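Looking after a plastic colander
Kitchen notes by Weronika Baran, Nurnthorpe

My mother had a metal colander and she washed it with a brush and hot water, finished. With plastic it is a little different, and I have ruined two of them before I learned how to do it.
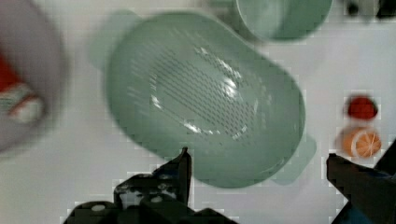
The slots are the place where everything stays. Starch from pasta dries there like glue, so rinse the colander at once, from the outside first, with the water running through the slots towards the inside. If you are late, put it upside down in a bowl of warm water with a spoon of bicarbonate and leave it for 30 minutes. An old toothbrush goes along the slots, always in the same direction as they are cut. Please do not use a knife or a metal sponge. Scratches take the colour of tomato and keep it.

For strawberries I use cold water only, and I leave the green tops on until they are washed. Oranges I wash also, even if I will peel them.

Flat handles are good when the colander can rest across the sink, but check this before you pour a heavy pot. Pour slowly, and away from you.

Dry it well under the rim with a cloth. Do not stack it wet inside a bowl, it will smell after a day or two.

Maja Sadowski wrote to me that she rubs tomato stains with a little sunflower oil before the soap. I tried it in May and the stain became paler, but it did not go completely.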